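About Nasrallah Bereck

Nasrallah Bereck is an independent auction house for ceramics, glass and decorative arts, with salerooms in Pundstead and Dultumbridge. The firm was formed by the merger of two family businesses, one a valuer of household estates and the other a dealer in studio pottery. It remains privately owned.

Our departments cover European porcelain, pressed and cut glass, tableware, and twentieth-century studio ceramics. Valuations are offered free of charge at both salerooms, and home visits may be arranged for larger collections. Written valuations for insurance or probate carry a fee, which is agreed before work begins.

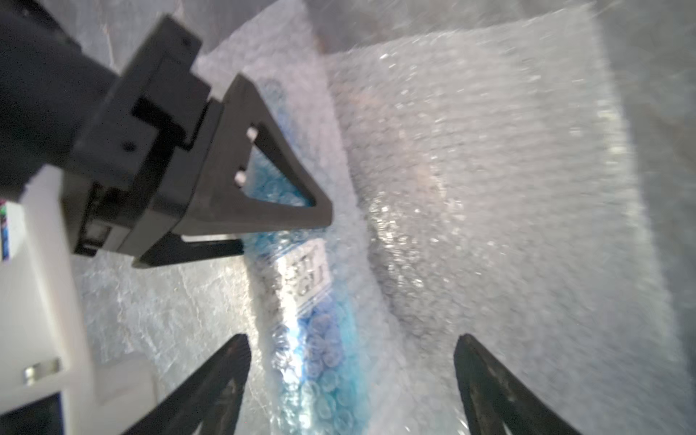

Buyers may collect their purchases in person or ask for delivery. Glass and porcelain are wrapped piece by piece, and sets are recorded against the sale catalog before they leave the building. Lots not collected within 14 days of a sale are moved to storage at the Dultumbridge site — charges are set out in our Terms of Sale.

The June sale of studio ceramics offered 561 lots, of which 510 were sold. The catalog and the prices realized are held in our library, which is open to researchers by appointment. The library also keeps 140 bound volumes of earlier sale records from both founding firms.

Nasrallah Bereck welcomes consignments throughout the year. Entries for the autumn sale of European porcelain close on Fri 21 August. Sellers are asked to send clear photographs, measurements and any known history of ownership to the Pundstead office, where a member of the relevant department will reply in writing.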